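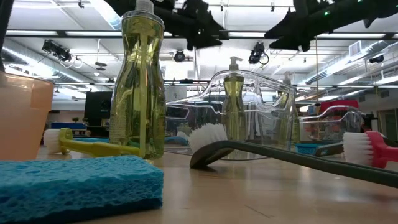 Staff Forum > Working Arrangements > Automation in the wash-up areas

Thread opened 21 November 2023

ridgeway_ops
Colleagues are invited to comment on the proposed use of two-arm robot stations for wash-up work at the Ridgeway and Stenport sites. The Iltalville site has had a station on trial since October. The proposal covers the washing and racking of cups, beakers and small trays. It does not cover pans, knives or anything made of glass. Comments in this thread will be passed to the Working Arrangements Group before the proposal is put to a decision.

The trial summary is in the shared documents area. Please read section 3, which deals with changes to duties, before posting.

stenport_kitchen2
Thank you for opening this. Section 3 states that "wash-up duties will be reduced and replaced by supervisory duties". Could the authors set out what a supervisory duty is? At Stenport the wash-up role is graded as a manual post. If the person in that post is to watch a machine, clear its faults and record its stoppages, the duties have changed and the grade ought to be looked at again.

iltal_days
I work alongside the station at Iltalville and can give some detail. The person on shift sets out the brushes and the sponge, fills the soap bottles, puts the rack in place and starts the run. When the arms drop something, the person stops the run, picks it up and starts again. In the first weeks this happened often. It is now less frequent, although long-handled brushes continue to cause difficulty when they are laid at an angle.

I would add that my hands are in better condition than they have been for years. I had a skin complaint from the washing-up liquid and it has cleared.

h_bultden
I do not doubt the previous post, but one benefit should not be allowed to settle the matter. The summary records 342 stoppages over the trial period. Each one was cleared by a member of staff. The time spent on this appears nowhere in the savings table on page 24.

ridgeway_ops
The figure of 342 includes planned stops for refilling and for changing the rack. A breakdown will be added to the summary.

h_bultden
I am grateful for that. Planned stops also take up a person's time, however, and I would ask that both kinds be costed.

nightshift_R
May I raise the question of hours? At Ridgeway the evening wash-up is the only shift which some of us can work, owing to school times and care at home. The proposal says that the station will "absorb evening demand". I should like a plain answer as to whether the evening shift will remain.

ridgeway_ops
No decision has been taken on shifts. The Group has asked for evening working to be treated as a separate item, with its own period for comment.

nightshift_R
That is noted. It does not answer the question, and I ask that it be recorded as unanswered.

stenport_kitchen2
I support the request above.

bultden_training
On behalf of the training team at Bultden: a course for station attendants is being prepared. It covers safe stopping, keeping clear of the arms while they are moving, daily cleaning and the fault log. There are 50 places in the first round. Priority will be given to staff who are in wash-up posts at present. Attendance will be in paid time.

iltal_days
Could the course also cover how to lay out the table? We were left to work this out for ourselves. Clear plastic racks were a particular trouble at our site, and a written layout would have helped.

bultden_training
This can be included. Please send us the layout in use at Iltalville.

quietcorner
I take a different view from several colleagues here. Our site washes 4000 items in a normal week and we have been short of staff since the spring. Posts have been advertised and have drawn very few applicants. If a station can deal with the cups, those of us who remain might take our breaks at the proper time. I should welcome one at Stenport.

h_bultden
A shortage of applicants may say something about the rate of pay. I would prefer to see that examined before equipment is bought.

quietcorner
Both could be examined together. I see no reason for one to wait upon the other.

ridgeway_ops
The points on grading, the costing of stoppages, evening hours and table layout have been entered on the Group's list. The thread remains open for further comment.

nightshift_R
Please confirm that the entry on evening hours is worded as a question.

ridgeway_ops
Confirmed.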